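Demonstration gathering

Demonstration gathering is the part of robot learning in which somebody shows the machine what to do, over and over, so that a learning system can later be asked to do it alone. Each showing is called a demonstration or an episode. A set of them is a dataset, and the people who make it are usually called operators, though older papers prefer "teachers", a word that flatters both sides.

Methods

The oldest method is to take hold of the arm and push it through the motion by hand. It needs little equipment and a fair amount of shoulder. Most groups now steer the arm from a distance, with a handheld controller or a smaller copy of the arm, while the computer records joint angles, gripper commands and camera views.

A third method does away with the arm altogether and works in simulation. The operator steers a rendered robot over a rendered table, picking up rendered groceries. Nothing breaks, nothing needs charging, and a dropped object can be put back with a keystroke. The price is that simulated friction has opinions of its own, and an object that sits well in a simulated grip may behave quite differently in a real one.

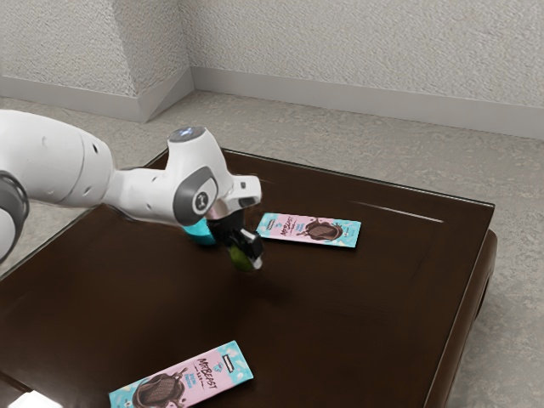
An episode begins with a reset, which puts the arm in its starting pose and scatters the objects afresh. The scattering matters more than beginners expect. In the Prurnham tabletop set, gathered under Dilruba Liyanage, the first 90 episodes were recorded with the target object in the same place each time. The resulting policy reached for that place with great confidence, whether or not anything was there. The set was thrown out and begun again in October.

Quality and discards

Not every episode is kept. Common grounds for discarding one include a missed grasp, a dropped object, a long pause while the operator answers the door, and a recording that stops before the task does. Practice differs on failed grasps that are then put right. Asabe Ibrahim, who wrote the operator handbook for the Graditum project, keeps them, arguing that a robot which has only seen success has no idea what to do about anything else. Ketill Gunnlaugsson's rules for the Estwood set throw them out. Both positions have been defended at length, mostly at each other.

Graditum asked its operators for 400 episodes per task and accepted a task as finished when 58 of them had been checked by a second person – a figure that the handbook gives without explanation and that later projects have copied in the same spirit.

Operator habits

A dataset records the operator along with the task. Left to themselves, people settle into a favorite approach angle, a favorite speed and a favorite object to pick up first, and a policy trained on their work takes up all three. Souad Helmy's study of the Thammasiri recordings found that she could tell the operators apart by how long they hovered before closing the gripper. One of them, Kenza Hegazy, later confirmed that she had been waiting for her coffee to cool.

The usual remedy is to rotate operators between tasks and vary the order in which objects are handled. Written instructions help less, as operators tend to read them once, on the first day.

See also

Imitation learning
Teleoperation
Sim-to-real transfer
Grasp planning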